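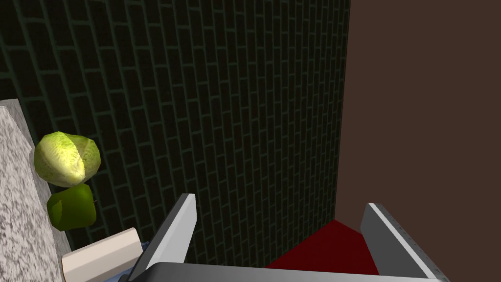 Home | Posts | Replies | Topics | Log in

THREAD: The "one cold room" heating advice, again

Print this thread | E-mail this thread

1/ Every December the same tip comes back: shut off the radiators in the rooms you don't use and watch the bill drop. This year it's Stedell pushing it, with a leaflet in with the bill. "Save up to $340 a winter." I'd like to talk about "up to."

2/ Up to $340 for whom? The small print says a detached house of 2,000 square feet, with 3 bedrooms closed off all season. I live in a row house in Pokness. If I close off 3 bedrooms I'm sleeping in the kitchen.

3/ I tried it last winter anyway. One spare room, valve shut, door shut, towel along the bottom of the door. I wrote down the meter reading every morning like a crank.

4/ Result: I can't tell. The weather was milder than the year before, we were away for a stretch, and we'd just had the back door resealed. Any of those could swamp one small room. Anyone who tells you they saw the saving on their own bill should be asked what else changed.

5/ What I can tell you is that the spare room got black spots in the corner behind the wardrobe by spring. A tub of mold cleaner, a can of paint and most of a weekend. None of that is in the leaflet.

6/ Somebody always replies "heat the person, not the house." Fine. I own a blanket. My question was about the $340.

7/ Then there's the gadget end of it. Zendwood will sell you smart valves for every radiator, $300 for the starter set. The ad says they "learn your routine." My routine is that I'm cold at six in the morning. I could have told them that for free.

8/ Do the sum. Even if I got the full $340, which I won't, the first winter pays for the valves and leaves me $40. Get half of it and I'm into a second winter before I see a cent. And how long do the batteries last? I've looked all over the box copy and it doesn't say.

9/ Bhat has a calculator on its site that's supposed to settle this. It asks for your zip code, your e-mail and your phone number. It doesn't ask what your walls are made of. Draw your own conclusions about what it's calculating.

10/ To be fair, I do believe a closed door helps a bit in a drafty house. I believe turning the thermostat down helps more. Neither one needs a leaflet with a smiling family in sweaters.

11/ If you have two winters of readings from the same house, same people, and one change between them, please post them. I'll read every line. Screenshots of an app saying "Great job!" don't count.

12/ Muting replies about heat pumps until I've had dinner.

Posted 22 December 2022

We use cookies to remember your settings. By continuing to browse you accept our cookie policy. OK | Manage choices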